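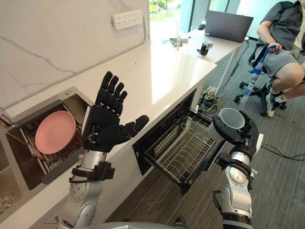

The town of Brernari had 668 residents and one famous soup, and the soup was terrible.

My aunt made it every November for the Feast of the Turned Boat. It contained turnips, river fish and a spice called rusora that tasted like a drawer. Visitors came from as far off as Pant, ate two polite spoonfuls, and drove home in silence.

The year I turned thirty, the mayor announced that a magazine would be sending a critic. He had the bridge painted. He had the geese moved. Then he came to my aunt's kitchen door, hat in hand, and asked whether she had ever thought of adding salt.

She said she would think about it. She thought about it until nine that night, loudly, with pans.

I did the washing up, as I always did, being the only relative who could be trusted with the good cups and the only one without children to put to bed.

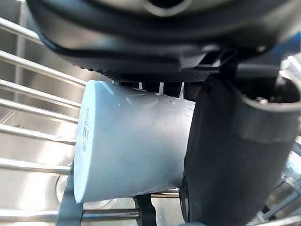 A pale blue cup on its side.

The critic was a small man with a cold. He ate one bowl, then another, then asked for the pot. He wrote 2000 words on the soup and called it "fearless." It was plain to all of us that he couldn't taste a thing.

By spring there was a line down to the bridge. The mayor put up a sign. A company called Butix offered my aunt 2000 a month for the recipe, and she turned them down because the man had worn his shoes in the house.

She did add salt in the end, one pinch, the following November. There were complaints. The regulars said it had lost something, and the mayor asked her, hat in hand, to take it back out.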